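Workshop Notebook, Linen and Bedding Trials
Jostcombe Furnished Lets, Preparation Room
Entry date: 21/01/2018
Entered by the bench supervisor

Subject: fitting and smoothing of bottom sheets on large beds, continued from the previous entry.

The purpose of this entry is to record the working order now in use for dressing the large beds, and to set down the points on which the order differs from the printed instruction sheet. Colleagues are asked to read it before the next round of unit preparation. Comments may be added in the margin or sent to the bench.

Stock position. The linen store at Famham holds 1,227 bottom sheets of all sizes, of which 72 are set aside for the trial. The remainder are in ordinary circulation and should not be mixed with the trial stock. Trial sheets carry a stitched mark at one corner of the hem. Any sheet found without its mark is to be returned to the store and entered as ordinary stock, even where the finder is confident that it belongs to the trial.

Two makes of cloth are under comparison. The Grirnach sheet has the heavier weave and a deep corner pocket. The Jitaru sheet is lighter, comes off the line with fewer set creases, and has a shallower pocket. Both have been through the same washing program. The temperature setting was checked against the laundry log and no difference was found.

Working order. The sheet is brought to the bed folded in quarters and opened from the middle. The two corners at the wall are fitted first, while there is still slack in the cloth. The earlier practice of starting at the near corners has been dropped. It left the operator pulling the whole width of the sheet toward the wall with one arm, and the far corners came off again as soon as the near side was tightened.

Once the far corners are on, the near corners are fitted in either order. The sheet is then smoothed from the center outward, with the flat of the hand and without pressing into the mattress. Pressing drags the cloth and makes a second set of folds beside the first. Long strokes toward the sides are to be preferred. Short strokes may be used near the hem.

The difficulty remains at the back of the bed. Where the mattress stands against a wall and another piece of furniture stands at the side, the hand cannot pass behind the corner, and slack cloth gathers there. The main surface may be brought to a fair finish with only soft creasing, and the back right corner will still hold a fold that rises against the wall. 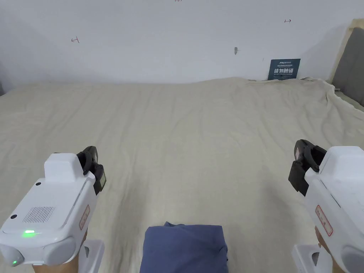 Roy Sugden objects to treating the back corner as a smoothing problem at all, and writes that no amount of work from the near side will take out a fold which was put in when the pocket was fitted. He would have the bed drawn forward a hand's width before the sheet goes on, both far pockets seated with the bed in that position, and the bed pushed back only when the back edge lies level. He adds that the lift along the wall has the same cause and should be entered under the same heading.

The objection is accepted in part. Drawing the bed forward is sound practice where the floor allows it and the bed runs on casters. Several of the large beds do not, and the instruction on lifting must be observed: no bed is to be moved by one person. Where a second person is not on hand, the corner is to be worked from the side by lifting the mattress edge, seating the pocket underneath, and letting the mattress down before any smoothing is done.

His second point is accepted in full. The heading "Back edge, lift" has been struck from the record sheet and its entries will go under "Back corner, fold."

Creasing. The beige trial sheets show their creases less than the white ones under ceiling light and more under light from the side. Inspection should therefore be made from the foot of the bed with the room light on, so that results from different rooms may be compared. A slightly wrinkled surface is acceptable at this stage. Creases that stand up and can be pinched between finger and thumb are not acceptable, and the sheet should be lifted and laid again.

Ironing was considered. It was not adopted for bottom sheets. The time is better spent on pillowcases, which the guest sees first.

Timing. The target remains 7 minutes from the folded sheet to inspection, for one person working alone. Drawing the bed forward is to be timed separately and written beside the main figure, so that the two are not added together by mistake.

Record sheets. A further 500 have been ordered with the revised headings. Until they arrive, the old sheets may be used with the heading corrected by hand and initialed. Please do not correct in pencil.

Outstanding matters for February:
Pocket depth of the Jitaru sheet to be measured after repeated washing.
Caster fittings to be priced for the fixed beds.
Famham to confirm whether the Grirnach sheet can be supplied with a label at the foot hem, for quicker turning.

Copy of this entry to the linen store. Original kept at the bench.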